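Search this site Search Go

Speaker notes: Getting Through the Closet – clothing swaps in a small town

Talk given by Paweena Yimyam at the Stelavside Library, May 10, 2024

Slide 1. Title

Wait for the back rows to fill. Thank Usa Jaidee for the room and the coffee. Mention that the restrooms are down the hall on the left and that the handout is on the table by the door.

Say who I am: I have run the Stelavside clothing swap for two years, and before that I worked in alterations at Reddy, on the dry cleaning side of the building. I am going to talk about how a swap works, what people bring, what gets left over, and what I would do differently.

Slide 2. What a swap is

People bring clothes they no longer wear. They take home clothes they will wear. No money changes hands. We do not use tickets or points. We tried points at the first swap and it slowed the line down so badly that people left their bags and went home.

At the spring swap we had 160 people through the door and 352 pieces left on the tables at closing. Give those numbers slowly, people like to write them down.

Slide 3. Intake

Bags come in at the side door starting an hour before we open. Each bag gets emptied, checked and sorted by type first, then by size. Do not sort by size first. Labels are unreliable, and a medium from one maker is a small from the next.

What we check for:
Stains at the collar, cuffs and underarms
Zippers that run the full length
Missing buttons (a missing button is fine if the spare is still sewn inside)
Pilling on knits
Smell, mainly smoke and mothballs

Anything that fails goes in the rag bin. Be firm about this. One bad sweater on a table makes people doubt the whole table.

Slide 4. Tops and knits

Knits are the hardest category. They take up room, they stretch on hangers, and people pull them out of the middle of a pile. Fold them flat with the neckline facing the aisle so the collar and any lettering can be read without unfolding. Dark knits should go near a window if there is one. Black and navy look the same under our ceiling lights, and we hear about it later.

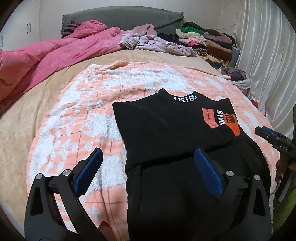

Should you wash everything again before it goes out?

We ask donors to bring clothes clean and we do not rewash. There is no laundry in the building, and hauling everything to Viltatora and back would cost more than the rest of the swap put together. The sign at the checkout table tells people to wash what they take before wearing it.

(That one gets asked every time, so cover it now and save the minutes at the end.)

Slide 5. Opening the doors

Let people in by groups for the first half hour. Coats and kids' clothes go first, so put them at opposite ends of the hall. At the first swap they were side by side and there was a jam with strollers.

Changing area: two folding screens and a mirror. Boonmee Bunnag built a better one out of shower rods, show the sketch on the handout. The mirror needs to be outside the screens or the line stops.

Slide 6. Leftovers

Have the pickup arranged before you print a flyer. Ours goes to Plirkar, who come with a van at closing. They take wearable clothes, shoes in pairs and linens. They do not take pillows, single shoes or rags.

Call them again the day before. I skipped that call once and had bags in my garage until the end of May.

Slide 7. What I would change

Start smaller. Coats only, or kids only, is a perfectly good first swap.
Get more tables than you think. Clothes on the floor do not move.
Close intake when you open the doors. Late bags never get checked properly.
Ask for hangers back – say it at the exit, a sign does not work.

Darmawan Liem is starting one across the river in the fall and would like help with sorting. Ask him to stand up if he is here.

Slide 8. Questions

Leave this slide up. Repeat each question into the microphone. If someone asks about mending, hand over to Zoltán Dudás, who has brought his darning samples. Stop on time, the chess club has the room next.

Filed under: Talks & Handouts, Clothing, Reuse

Contact us | © Stelavside Clothing Swap | Back to top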